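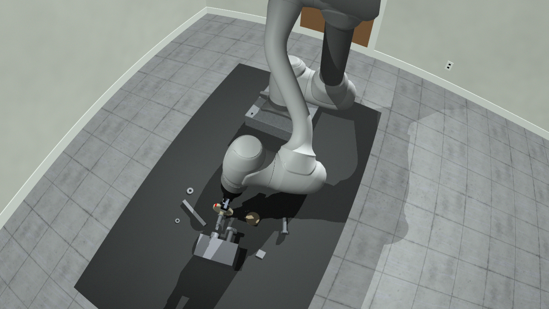 Hingate Workshop Opens Its Arm Assembly Project to Members

January 30, 2018

Hingate, the shared workshop on Catico Street, is opening its robot arm project to all members. The build is called Eren. It is being worked out in simulation first, with the arm set over a mat of gear parts, shafts, nuts and a bolt or headed peg.

Kyu-ri Nam started the simulation at home and brought it to the workshop in July. She and Aminu Effiong now run it together.

"We try a grip on screen before we cut any metal," said Effiong. "A bad one costs us 2 minutes."

The workshop has 30 places on the project. Members pay $50, which covers bench time and printed parts. Non-members can join the waiting list at the front desk.

The files for the gripper mount and the parts block will be shared with everyone who signs up. Grandutetti, a local machine shop, will cut the base plate.

Contact: Kyu-ri Nam, Hingate Workshop, 922 Catico Street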